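Danjuma Ekwueme
November 25, 2018

Right, the tea's made and it's raining sideways in Florkness, so I'm going to tell you all about the packet cupboard. It's a long one, I'm sorry, I've been in there since breakfast and I have things to say.

For those who haven't been round, the packet cupboard is the tall thin one next to the cooker, where everything flat and floppy goes. Soup mixes, yeast, gravy, jelly, custard, the little envelopes of spice you buy for one recipe and then hang on to until you move house.

We moved in with 2 shelves' worth of packets and I distinctly remember saying I'd go through them once we were settled. We have been settled for a good while now. The packets have been even more settled than us.

What finally did it was Friday's tea. I wanted a sachet of yeast, I knew I had a sachet of yeast, and when I pulled at what looked like the corner of it the whole lot came down on the hob like a pack of cards. It was stock powder, by the way. I still haven't found which shelf the yeast was on when it started.

So this morning everything came out and went on the kitchen table, and I got myself a chair and my reading glasses and a bin bag, and put the radio on. I do recommend sitting down for this sort of job. I've always done cupboards standing up and I've always given up by the second shelf.

First pass was dates only. I didn't let myself think about whether I liked a thing or would ever cook it, I just looked for the date and put it left or right. Some of these firms print it right in the crimped bit at the top where you tear, so if the packet's been opened you've thrown it away already. Very annoying.

The oldest was a sachet of parsley sauce from 2000. I had to read it twice and then take it over to the window. That means it has lived in three different kitchens with us and been carefully wrapped up and carried into every one of them.

(No, I didn't make it up to see. Several of you would have, I know who you are.)

Then there was the custard powder. There were 14 of them! I don't even make that much custard! I think every time we do a crumble I can't see one at the front, so I buy one on the way home, and it goes in at the front and slides down the back with its brothers and sisters.

Ten of them are perfectly good though, so if you live near us and you'd like some custard powder please just knock.

Second pass was by what it's for. I went wrong here to start with and did it by brand, which looked lovely and was no help at all. Nobody goes to a cupboard wanting a brand. You go wanting gravy.

After a cup of tea and a think I ended up with baking, soups and sauces, drinks, and a pile I've called "Onyeka", after the shop on the corner, where I buy all my pepper soup spice and dried crayfish and the good bouillon. It's the pile I use most and it was at the very bottom, naturally.

Now, baskets. My friend Sadao Chiba has had his cupboards in baskets for years and I've teased him about it for years, so I rang him up and ate a bit of humble pie. He was very gracious. He talked for three quarters of an hour.

His main piece of advice was to get ones with holes in the sides. Packets shed, especially flour and anything with sugar in it, and in a solid box the dust just sits in the corners. With slots you can take it to the sink, run the tap through it and stand it on the drainer.

He also says measure the shelf and then measure it again at the back, as old cupboards aren't square. I said mine would be fine. Mine is a good thumb's width narrower at the back. He was gracious about that as well.

I'd seen some at Flendora a while ago, up past the paint, and I was sure they only did them in white and a rather fierce pink. But they've got a dark grey in now, with rounded corners and a proper thick rim, so I bought 3 and felt very grown up walking back to the bus.

I did look at the wire ones from Heritz as well. Beautiful things, and they'd look smashing on an open shelf, but a thin sachet goes straight through the gaps and I could see myself fishing for gelatine with a fork. Plastic it is.

I was a bit worried dark grey would be gloomy in a cupboard that gets no light to speak of, but it's been the other way round. Most packets are so bright, all that green and white and red, that they show up a treat against it. You can find what you want without your glasses on, which at my age is worth the bus fare. 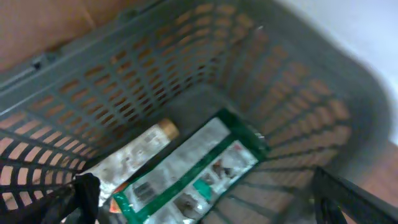 The other rule I've made myself is that things lie down flat to begin with and only stand up on their edges once there are enough of them to hold each other up. I tried standing them straight away and they just slump over and sulk.

Baking took the longest, mostly from me stopping to read the backs of things. Did you know there's a recipe for lemon drizzle on the back of bicarb? I've been buying that bicarb for donkey's years and never turned it round.

Open packets were always my downfall. I used to fold the top over and hope. Sadao uses clothes pegs, the small wooden sort, and writes the date on the peg in pencil so he can rub it out and use it again. I've pinched that idea and half the peg bag with it, so the washing will have to take its chances.

Soups and sauces I've been strict with. If I'd choose to open a tin before I'd choose the packet, it's gone in the box for the food bank, provided the date's all right. That was most of them, if I'm being truthful. I only ever really want the mushroom.

Drinks has ended up without a basket as I ran out, so the cocoa and the barley cup are in a loaf tin for the time being. It's doing a decent job, and I've another loaf tin for loaves.

I'd thought about labels and I've decided against for now. Last time I labelled a cupboard I spent a whole evening on the lettering and then moved everything the following week. I'll give it until the middle of December, and if the baskets are still where I put them I'll get the nice pens out.

The shelves got a wash too, while they were bare. Warm water, a splash of vinegar, and then leave the door open for as long as you can stand walking into it. The back corner had a ring from a bottle of treacle that I'm fairly sure belonged to whoever had the house before us. It took some elbow grease, that, but it's up.

To the person asking about onions and potatoes - mine live under the stairs in paper bags, so I can't say how they'd get on in these. Plenty of air going through, I'd have thought, but I'd want something underneath to catch the skins.

And yes, the baskets lift out with one hand when they're only part full, which I hadn't thought about before and I'm very pleased with. I took the baking one over to the table earlier and did my scones from it, then put the whole thing back in one go. No trips to and fro with floury fingers.

I found the yeast, too! It was inside the box of suet. I've no memory of putting it there and I'm not going to ask anybody else in this house in case they remember me doing it.

Next weekend it's the cupboard under the sink, if my knees agree to it. If anyone's got a clever idea for dusters and half-empty bottles of polish I'd love to hear it, and do come and get your custard.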